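Progress report to the project sponsor, Tirnberg food handling trial
Prepared by Oliwia Kalinowski
2019-07-07

You asked for a plain account of where the money stands, so I'll start with what worries me. We told you in the proposal that a kitchen worker with no technical training could teach the arm a new recipe in an afternoon. After the June sessions I no longer believe that, and I'd like the wording taken out of the Hondon brochure before it goes to print.

Teaching itself goes well enough. Waldemar Wysocka guides the arm through the build by remote control, and each run is recorded from the table cameras and the one at the wrist. We have 300 recorded runs. I threw out 37 of them, mostly for long hesitations over the tomato, where the operator stops to think and the recording then teaches the arm to stop as well.

Tomato remains the hard part. Lettuce forgives a sloppy grip and bread mostly does, but a slice of tomato has to be taken by the edge, carried upright and laid down flat, and the operator feels nothing through the controls. Waldemar does it by eye. He is good at it now, and I suspect that a fair part of our improvement is his practice and has little to do with the new software.

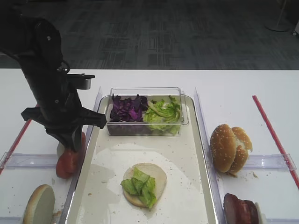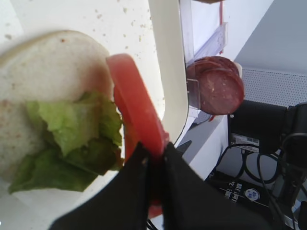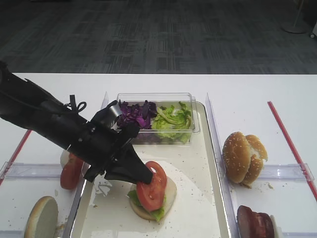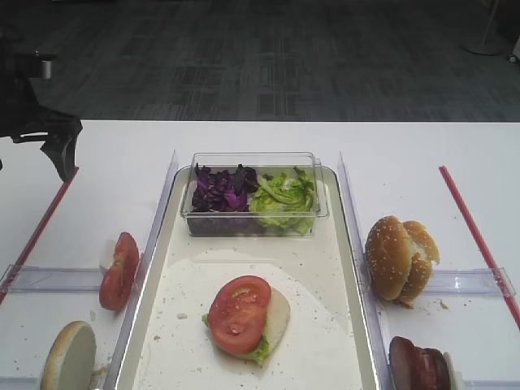
Sandwich assembly at the teaching table, with lettuce and tomato in each view.

The Biswas team would like to move straight to the full burger, with cabbage and meat included. I am against it. Every recording so far uses much the same layout, with ingredients kept to their own places by clear dividers, and a working kitchen won't look like that. If the arm has only learned where we put the tomato, more recipes on the same table will just hide the problem for another quarter.

What I propose instead is 60 new runs with the stacks moved between takes and a second operator at the controls. Brurero has offered one for 4 days, at no charge to the grant. Waldemar's runs would be kept separate, so we can compare the two people before mixing anything.

Spending is on plan except for produce, where we are over. Sliced tomato does not keep, and I had budgeted as though it did.

I can't give you a success rate for the arm working alone. The figure in the last update came from trials picked after the fact, and I would ask you not to quote it — to your board or anyone else. A proper test is set out in the attached schedule, pending your approval of the extra operator.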